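Lorne Boychuk
lunes, 9:40
Re: [grarkar-dev] el planificador devuelve poses imposibles

El viernes alguien escribió:
> Con la rama de Chiu, el agarre falla en casi todos los episodios.
> He subido el límite de iteraciones de 200 a 500 y sigue igual,
> solo que tarda más en fallar. ¿Es el IK o soy yo?

Un poco de cada, pero sobre todo es la percepción. El IK hace lo que le piden, pobre. Le piden que apunte la muñeca al cielo y apunta la muñeca al cielo con una precisión admirable.

Ayer lancé 21 episodios en Fatwood con la semilla fija y volqué la cámara de muñeca en el momento en que el planificador anuncia "objetivo centrado". Adjunto el volcado del episodio 6, que es bastante representativo del optimismo general:

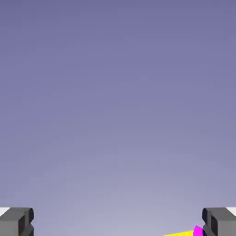
Render de la cámara de muñeca, episodio 6. Pinza abierta; lo amarillo y lo magenta asoman abajo, junto al dedo derecho.

El detector se queda con la región más clara del degradado, entre los dos dedos, y le pone una confianza que ya quisiera yo para mis revisiones de código. Las piezas de color las descarta el filtro de borde, porque tocan el margen inferior. Ese filtro lo escribí yo en mayo, así que ahorraos el git blame.

Propongo lo siguiente:

- quitar el filtro de borde cuando no quede ningún otro candidato;
- enmascarar los dedos antes de segmentar, no después;
- que el planificador rechace objetivos sin profundidad válida. Ahora sustituye el NaN por el plano lejano y tira millas.

Lo tercero es lo urgente. Mientras no esté, subir iteraciones solo sirve para calentar el despacho. Dejad el límite en 200, por favor.

También habría que mirar el signo del pitch al importar la escena desde Fleltholm. No lo he comprobado, pero me huele a la conversión de ejes de siempre. Si alguien tiene una escena antigua que todavía cargue, que me la pase.

Subo el parche esta tarde si los tests quieren.

Lorne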